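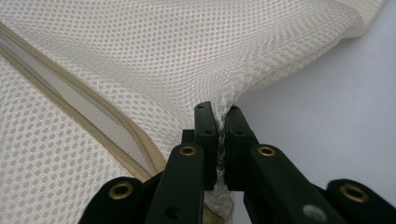

Photo: Ferkombridge Home & Laundry list archive

Re: mesh bags, zippers giving up

On February 11, 2021, a list member in Dramani wrote:
> I've gone through 2 mesh bags since July and both died at the zipper.
> Is there a kind that lasts, or do I just keep buying them?

Oh, I feel this! Mine is the cream one with the little round holes and the beige coil zipper (see photo), and I've gotten way more use out of it than the white ones I had before. I think the trick is not stuffing it - I used to cram in 21 socks and then wonder why the teeth split. Now I fill it halfway, zip it slowly, and hang it up by the hem afterward.

If a coil does pop open, try running the pull all the way back to the start and closing it again. Worked for me twice. Pristalov had a bunch of them by the register last time I went in, next to the clothespins, but check the stitching along the tape before you buy!

Does anyone wash sweaters in theirs? Mine come out kind of lumpy.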